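Drap-housse Skavholm, percale de coton
Réf. 988

Un drap-housse pour matelas épais, avec élastique sur tout le tour et bonnets de 40 cm. Lavage à 40 °C, séchage doux.
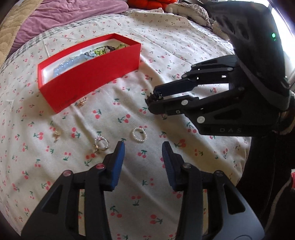
La percale est un peu raide au déballage. Elle s'assouplit après deux ou trois lavages. Retrait de presque 8 % à 60 °C, à éviter donc.

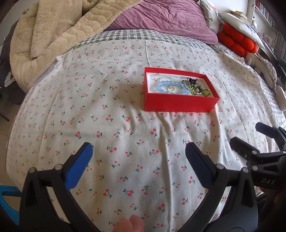
Hatem Tazi trouve que l'élastique tient bien, mais qu'il faut s'y prendre à deux pour le dernier coin. Nous conseillons de commencer par la tête du lit.

Taie assortie vendue séparément. Retours : Bouazza, dépôt de Stisside. 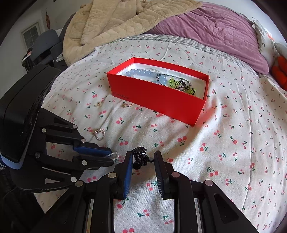

Motif cerises sur fond blanc.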